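Octagon block binds in a foam shape board, square block is fine
4 min read
804 shares | 17 comments

Eoin Mac Mathúna

I am cutting a set of shape boards from craft foam sheet. Each has a cross, an octagon, a square and a circle. The blocks are bought in, so the holes have to match the blocks and I can't adjust the other way.

I measured each block with calipers, added half a millimeter overall, drew the outline on the sheet and cut with a snap-off knife against a steel rule. The square block drops in and lifts out with no drag. The octagon goes halfway and stops. If I press it, it goes in, but then the whole sheet comes up with it when I lift the block.

The allowance is identical for both. Is an octagon more sensitive to rotation than a square? Should I use a larger allowance on that hole, or is something else wrong? The foam is closed-cell and firm. The finished boards go to the Josgate toy library in September and will be handled a lot, so I would like to avoid a hole that starts out sloppy.

Randen

Make the hole bigger. A full millimeter on everything and it will work. You can also sand the edge, I use 3000 grit.

Rainer

I would leave the allowance alone until the hole has been measured. Rotation is unlikely to be the cause. For a small twist, a square block grows against the walls of its hole more than twice as fast as an octagon of the same width. If the square goes in by hand without trouble, the octagon has angle to spare at the same clearance.

What the octagon does have is four pairs of parallel walls where the square has two. Every pair has to be right. A marking error that would be harmless on one wall of a square will usually pinch an octagon between two opposite flats, and it stops partway down exactly as you describe.

Check these in order:

1. Measure the hole across flats, in all four directions, at the top face. Then turn the sheet over and repeat on the bottom face.

2. If the top readings differ from each other, the layout is off. If the top is right and the bottom is small, the knife was leaning.

3. Measure the block the same way. Across flats, never corner to corner. The corner figure is larger by a factor of 1.082, and mixing the two gives a hole that is visibly wrong.

An octagon block sits with the four-hole sheet in one view, and the cube with the raised board in the other. The raised board has shallow recesses, so a leaning wall matters much less there than it does in a through hole.

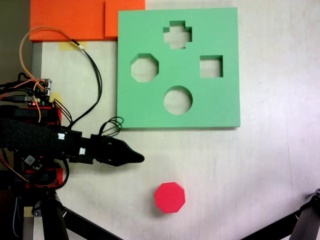
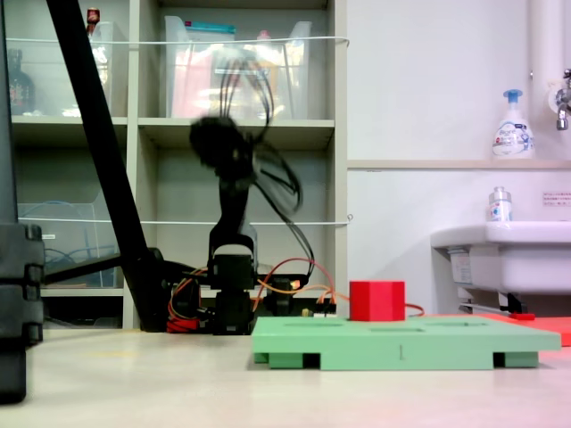 Cutting the walls square

Foam gets pushed ahead of a blade before it parts. On a thick sheet the tip lags behind and wanders under the line, so the lower half of the wall ends up inside the outline. This gives you a tapered hole. The square may hide it because two long cuts are easy to keep upright, while the short sides of an octagon leave little length for the blade to settle.

Use a new blade segment for each hole. Score lightly along the rule first, then deepen the same cut in two or three passes without extra pressure. Start every pass at a corner and cut toward the middle of the side, then come in from the other corner. This avoids overcuts, which later open into tears.

Marking the octagon

Draw a square whose side equals the across-flats size of the hole. Set a compass to half the diagonal of that square. Place the point on each corner in turn and mark both adjacent sides. Join the marks across the corners. Tracing around the block is less reliable, as the pen stands off the edge by half its own width.

If the bottom face is tight, trim from the bottom only. Opening the top as well will cost you the fit you already have.

Drangate

Agree with Rainer on the taper. One addition: check with the sheet flat on a hard table. A cutting mat with any give lets the foam bow under the blade, and the hole closes up slightly when the sheet relaxes.

I would skip the sanding. Paper that fine polishes firm foam without removing much, and coarse paper leaves a rough wall that grips the block. Re-cut with the rule.

Eoin Mac Mathúna

Measured. Top face is within tolerance in all four directions. Bottom face is under by almost a millimeter on two of the pairs. I have trimmed those walls from below with a new blade and the block now drops through under its own weight. Allowance left at half a millimeter. The cross is next, and it has twelve walls.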